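Muvaneck finally landed in March, and I've already sleeved all 116 cards from my first box — sorry, wallet. Solomiia Kravets beat me 2 games running with a silly little river deck. 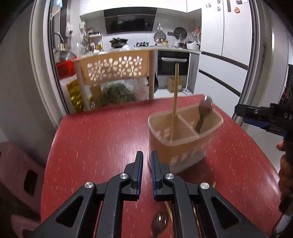
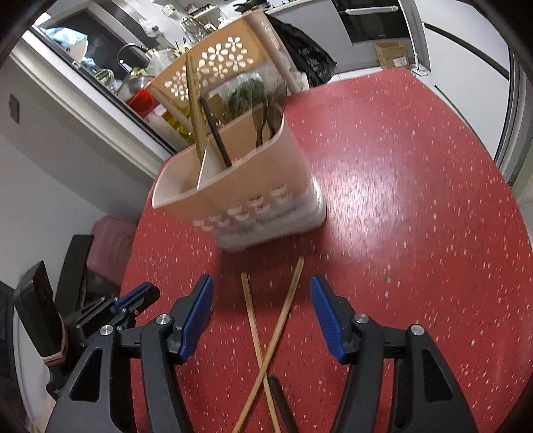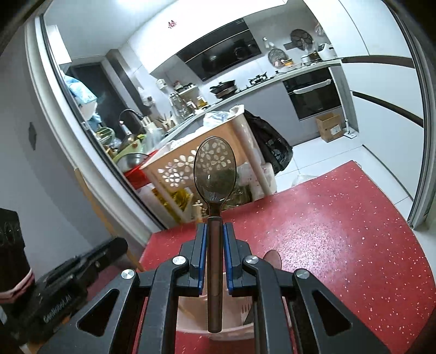
*The red speckled top, three times over.*

I'm still not sold on the Irbridge cards. They cost too much and do nothing until turn five! Miroslava Ševčík swears by them, mind you, so I'll try a pair in my Cirnell deck before the next meet-up and report back.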